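3.2 Zubereitung und Verkostung

Die Aprikosen der Sorte Bañez stammten aus einer einzigen Lieferung des Erzeugerbetriebs Rullidside und wurden bis zum Versuch bei 4 °C gelagert. Früchte mit Druckstellen oder offener Schale wurden aussortiert. Vor dem Grillen wurden die übrigen halbiert, entsteint und auf der Schnittfläche dünn mit Rapsöl bestrichen. Je 100 g Fruchtfleisch kamen 2 g Öl zum Einsatz. Eine Hälfte der Proben wurde zusätzlich mit Thymianhonig glasiert, die andere blieb ohne Glasur.

Gegrillt wurde auf einer gusseisernen Platte, zuerst die Schnittfläche, dann die Hautseite. Die Grillzeit der Schnittfläche betrug drei oder fünf Minuten, die der Hautseite einheitlich zwei. Nach dem Abkühlen auf Raumtemperatur wurden die Hälften in Spalten geschnitten und auf neutralen Tellern angerichtet.
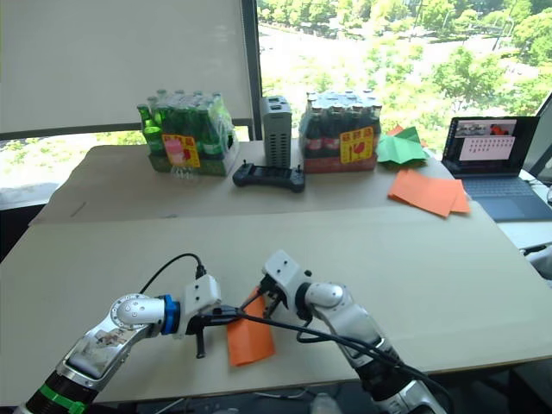

An der Verkostung nahmen 36 Personen teil, von denen 30 alle vier Varianten vollständig bewerteten. Nur diese Bögen gingen in die Auswertung ein. Beurteilt wurden Süße, Säure, Röstaroma und Festigkeit auf einer neunstufigen Skala, angelehnt an das Schema von Sugiyama (siehe Abschnitt 2). Zwischen den Proben wurden Wasser und ungesalzenes Weißbrot gereicht. Die Reihenfolge war für jede Person zufällig festgelegt.

Die längere Grillzeit führte zu höheren Werten beim Röstaroma, während die Festigkeit deutlich abnahm. Bei den glasierten Proben wurde die Säure schwächer wahrgenommen (Abb. 3). Mehrere Teilnehmende vermerkten im Freitextfeld eine leicht bittere Note an den Rändern, ausschließlich bei fünf Minuten mit Glasur.

Abb. 3: Mittlere Bewertung der Säure nach Grillzeit, mit und ohne Glasur.

Ob sich der Befund auf festere Sorten wie Suvis übertragen lässt, wurde nicht geprüft.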